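Print this page | E-mail this page

COMM 397 — Everyday Ritual and Small Talk
Week 6 notes: Handshakes, waves, nods and the other little greetings

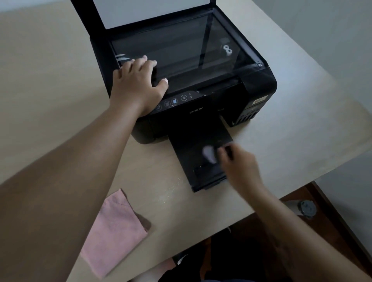

Hand on the scanner glass, lid up.

Vorkgate College evening program
October 19, 2022

Notes are rough. Fill in the gaps from class. We have 50 minutes so the video clip moves to next week.

1. Where we left off

Last week = goodbyes. Why they take so long, why people say "well" and slap their knees. This week = the front end. How two people open an encounter with their bodies before (or instead of) words.

Working definition for this unit: a greeting is a short exchange, both sides take part, and it changes the footing. Before it you're two people in a hallway. After it you're two people who have seen each other and have to act like it.

Note "both sides take part." A wave with no wave back is an attempt at a greeting. Keep the word "attempt," we use it a lot below.

2. The three parts

a) Sighting. Eyes meet or someone hears their name. Often a quick eyebrow lift. Very fast, most people don't know they do it.

b) Approach. Look away, look back. Fix hair, move the bag to the other shoulder, free up the right hand. Long hallways are awful for this part. You've sighted too early and now there are thirty steps to fill. People check their phone, study the wall, pretend to read a flyer.

c) Contact or near contact. Handshake, hug, wave, nod, bump. Words go on top.

Can skip (b). Can shrink (c) to almost nothing. Hard to skip (a) — if you do, the other person jumps.

3. Handshake

Who starts it? Old etiquette books spend pages on this: host first, older person first, and so on. In class discussion most of you said "whoever's hand comes up." Fine, but watch an office for one morning. The person whose room it is usually goes first. Visitors wait half a second.

Length. Too short reads as cold, too long reads as selling something. Neither person decides when to let go, both loosen a little and check. If one side doesn't loosen, the other one starts looking at the hands. That look down is worth writing in your log.

Grip. Everybody has been told "firm." Very few were told how firm. My own lesson was at a kitchen table when I was eight or nine, my uncle making me do it over and over until I stopped handing him what he called a wet sock. Years later I was still crushing people. Overlearned it. Ask yourselves who taught you and if they taught you on purpose. Some of you said no one ever did, and you picked it up from TV or a first job.

Add-ons: second hand on top, hand on the elbow, pat on the shoulder. Each one claims more closeness than the plain shake. Can be warm, can be pushy. Depends a lot on who is doing it to who. Try picturing the new hire doing the elbow grab to the boss.

4. Wave and nod

Wave = distance greeting. Works across a street. Also works as a low-cost greeting up close, when hands are full or there's a counter in between.

Big wave / small wave. Big one is for being found ("over here"). Small one, fingers only, by the hip or chest, is for people you will see again in ten minutes.

Nod up vs. nod down. Students bring this up every term. Common claim: up for people you know, down for strangers. Plenty of you agreed and a few had never heard of it. Treat as a claim to test, not as a rule. Good log topic.

The second-meeting problem. You greet someone at 9. You pass them at 9:20. And again at 10. The full greeting is used up. What's left is the tight smile, lips pressed, maybe a joke ("we have to stop meeting like this"). The greeting gets smaller each pass until somebody goes to lunch, then it resets.

5. Two field examples

Fitbridge (the gym on the hill road). Front desk greets every person by voice, no touch. Regulars greet each other on the floor with a nod or a knuckle tap, almost never a handshake. Sweaty hands is the reason people give you. But the same people shake hands in the parking lot after class with the same sweaty hands. So place matters too. Inside, everybody is "in the middle of something." Outside they're not.

Quách (noodle shop, corner by the bus stop). Staff call a hello from the kitchen when the door opens, whether or not they can see who came in. Customers answer by looking up and lifting the chin, or they don't answer. Is it still a greeting if it goes to the door and not the person? Go back to the definition in part 1. I lean yes, with a very short approach and no contact. Good arguments for no as well. Several of you made them.

6. When it goes wrong

Mismatch: one hand out flat, the other in a fist. Someone ends up shaking a fist. Both laugh, both say sorry. The repair takes longer than the greeting would of.

Hug / handshake mix. Usually one arm gets trapped.

The stolen wave. You wave back at a wave that was for the person behind you. Common rescue is to turn the hand into a hair-scratch. Everyone can see it and everyone lets it go. That letting it go is the important bit. Other people help you hide the miss, and you do the same for them.

Refusal. Different from a miss. Hand is seen and not taken. Even small kids know this one hurts. We'll come back to it in November with the unit on snubs.

Good question from class: what about people who don't want to be touched, or can't shake for health or religous reasons? Hand on the heart with a small bow of the head came up, also just saying it early ("I don't shake, but good to meet you"). Saying it during the approach is easier on both sides than saying it once the hand is out.

7. Terms to know

sighting / approach / contact
footing
attempt
mismatch vs. refusal
repair
second-meeting problem

8. For next time

Read the Stinik packet, first half only. Skip the chart at the end, the labels are wrong and it's being redone for the 2024 version of the course.

Greeting log: six greetings, at least two that you did not take part in. For each: place, who sighted first if you could tell, what the contact was, any repair. One or two lines each. Don't follow people. Don't write down names.

If you missed tonight, get the section 6 stories from someone who was there, they were better than mine.

Log is due at the start of class, on paper please.

Print this page | E-mail this page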